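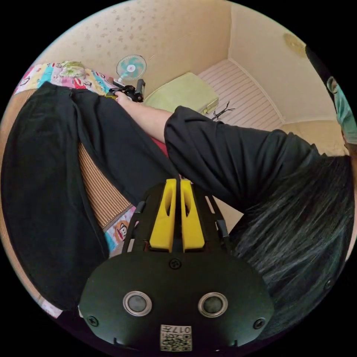

Week 6 handout: working rules for hand-held gripper sessions in homes

Okay, so last time we got stuck on what counts as "good practice" when there's no cell, no fence and no light curtain. I promised I'd write up where we landed, so here goes. Dindo Quiambao went over my draft and cut it in half (thank you!).

Start with the room. Walk it before you pick up the tool, and get 80 centimeters of clear floor on the side you'll be moving toward. Anything thin-legged or with a cord goes up off the floor. The Aerts checklist is fine for this, but skip its page on guarding - it was written for fixed arms and only confuses people.

Keep a session to 35 minutes, then put the tool down for real. I know the Bodex crew runs longer. I've read their logs, and the notes get sloppy right where you'd expect. 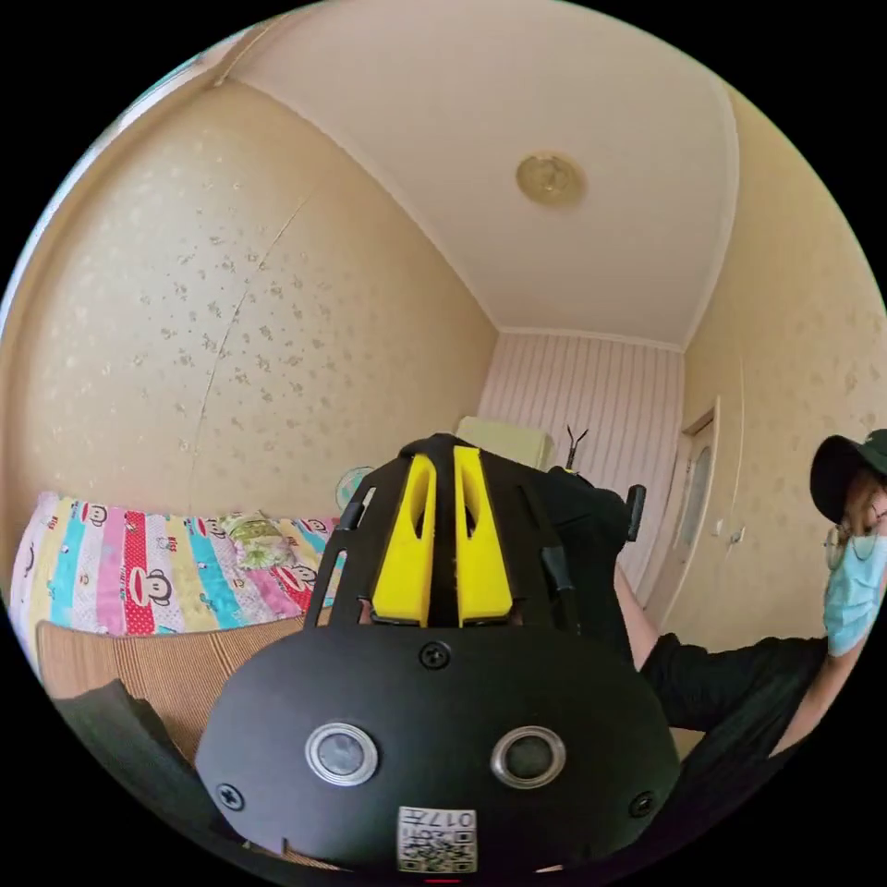

Labeling is the rule I nag about most. Every tool gets a number you can read without turning it over in your hands, and that number goes in the log before the first grasp. Ours have a small white sticker between the two round windows, so 017 in the log means the unit with 017 on its face. If the sticker is peeling, replace it that day. Please don't write on the yellow fingers, because ink on a gripping surface is a pain to get off.

People rules are shorter. Only 2 people in the room, and either one can call a stop. Long hair gets tied back, loose sleeves get pushed up past the wrist. Fingers stay out of the jaw, even to straighten something quick.

For next time, read the Zorier and Ikemard procedures side by side and mark where they disagree on who may call a stop. Bring your marked copy, I want to argue over it!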